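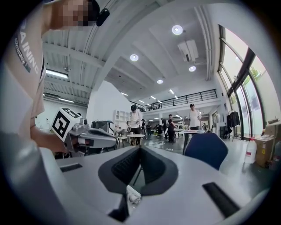 Big white beams, with round lights set into the ceiling.

Have you ever looked straight up in a big room? I do it all the time! My favorite thing to find is a beam. A beam is a long, strong bar that goes across a room and helps hold up whatever is on top, like a roof or another floor. In lots of rooms the beams hide behind a flat ceiling, but here they're left showing (builders call that an exposed ceiling).

Now hunt for the lights. The round ones are set into the ceiling, and the long glowing ones are tubes. A tube light spreads its glow along its whole length, so it's great for big rooms. There's a projector up there too!

Try it at your school. What's over your desk?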